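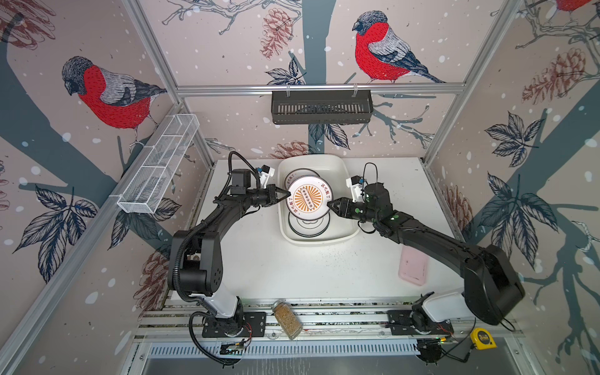

By Eilif Kristiansen

Most of the safety rules we apply to robots were written for one arm at a time. They tell us how fast it may move, how hard it may press and how far a person should stand from it. These rules have served us well, and I do not propose to discard any of them. They do not, however, say enough about two arms that share one object, and it is time they did.

When two grippers hold opposite sides of a plate, each may be within its own limit while the plate is not. The force that matters is the one passing through the object, and neither arm alone can report it. A test sheet that lists each arm separately will record a pass on both lines and leave the real question unasked.

At Larkia we reviewed 137 written procedures for benchtop work with paired arms, supplied by laboratories and small manufacturers. Nearly all of them set a grip limit for each arm. Only eight set a limit for the pair. Two described what should happen if one arm stopped while the other was still holding on, and those two gave opposite instructions. One told the operator to open both grippers at once. The other told the operator to leave both closed until a hand was under the load.

I favor the second, at least for anything that can break. But the choice matters less than the duty to make it in advance and to write it down where the operator will read it. A stop button that has not been given a defined result for the held object is only half a safeguard.

The draft guidance now before the Lonness working group is a fair start. It asks for a joint force limit and for a named lead arm in every shared task. It should go further in one respect. The work surface ought to be treated as part of the system, with a written list of what may stay within reach of either arm during a run. Jars, tools and boxes tend to gather on any bench, and exposed circuit boards are often mounted close to the bases. Our present rules treat such matters as housekeeping — a word that has excused a good deal of poor practice.

Some members object that small tabletop arms are too weak to justify the paperwork. I understand the concern. Yet habits formed on small machines are carried to large ones, often by the same people, and a one-page procedure is a modest burden. The group meets again in September, and I urge it to adopt the joint limit without further delay and to take up the stop condition at the same session.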